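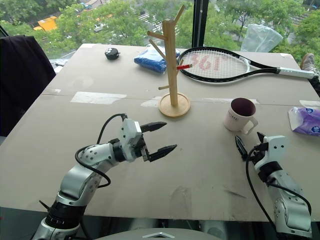 November 18, 2024

Readers of this journal will recall that in May the household undertook a review of the hall closet. The review is now complete, and I wish to record its outcome while the details remain fresh.

The principal matter was the mug tree. It was purchased 15 years ago from Drarnov, a housewares shop in Broltomberg that has since closed, and it has served in three kitchens. It is light wood with a round base, and its pegs are short, so that heavier mugs must be hung toward the back. I had proposed its retirement in favor of a shelf. Carmela Guerra, with whom I share the apartment and its expenses, objected in writing. The mug tree will therefore remain in service, and the shelf has been postponed.

The tennis racket presented a different question. It has a black frame, white strings with large red characters stenciled on them, and a white grip. I last played in a regular manner at the Pumevau courts, where the annual fee has risen to 572 — a sum I do not consider justified for a person who plays on alternate Sundays. The racket will be kept through the spring. Should it remain unused at that time, it will be offered to my neighbor, Mrs. Urbonaitė, whose grandson has expressed interest.

Translucent plastic bags have been a continuing difficulty. We held more than 30 of them, most folded inside one another in the lower drawer. It has been agreed that a small supply will be retained for shoes and that the remainder will go to the collection point at the market.

Blue cloth items are to be folded and placed on the upper shelf. Small round objects of uncertain purpose will go in the tin by the door, where they may be claimed by either party. I recognize that this policy was attempted before, with limited success, and that the tin was full within a week.

The white mug was found to be in good order. It belongs on the tree, and both residents have been reminded of this.

The hall closet itself will be painted when the weather permits the windows to be left open. Carmela favors gray. I have requested samples.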